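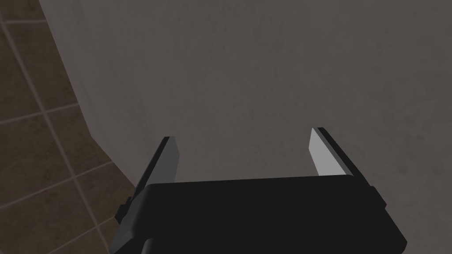

Skesgate, July

Why do robots need rules?

A robot that works in a home has to share it with people, pets and breakable things. So before a robot called Erano is allowed to move anything, it has to follow a safety rule book. The rule book has 15 rules. Many are tried out in a simulation first — a kind of computer model where a mistake hurts no one.

Rule 1 is to look before you move. Erano must check the space near its gripper, which is the part that works like a hand.
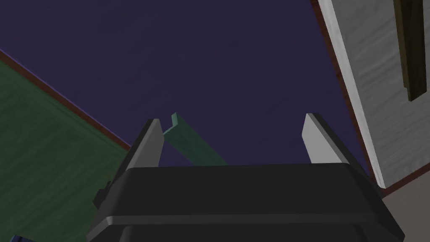

An open gripper, with a thin green strip between its two fingers.

Rule 2 is to go slowly near people. If someone comes closer than 130 centimetres, Erano must slow down. If they come closer still, it must stop. It must also stop when anyone presses the red button.

Rule 3 is to know where your arms are. A robot with two arms can bump into a cupboard, or into itself. 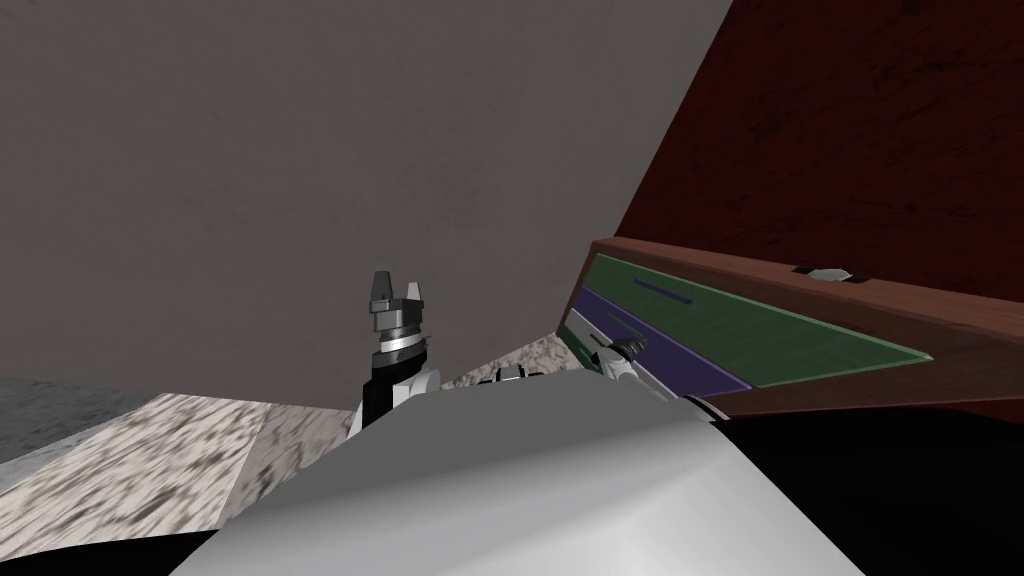 Picture: Tijani Robot Studio

Rule 4 is about holding things. Squeeze too hard and a thing may break. Squeeze too gently and it may fall. Testers at Filtik ran 518 practice grips and wrote down every one that went wrong. 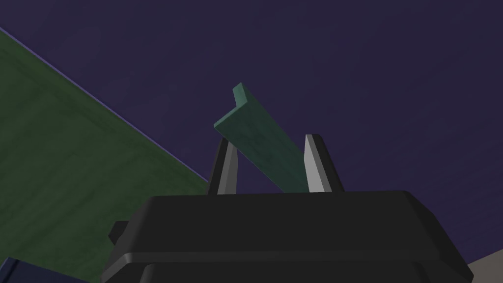
Adaeze Anozie thinks children should help to write the rules as well, and she would add one more: a robot must always tell you what it is going to do next.

You could write a rule of your own. Keep it short, and make sure a person could check whether the robot has obeyed it.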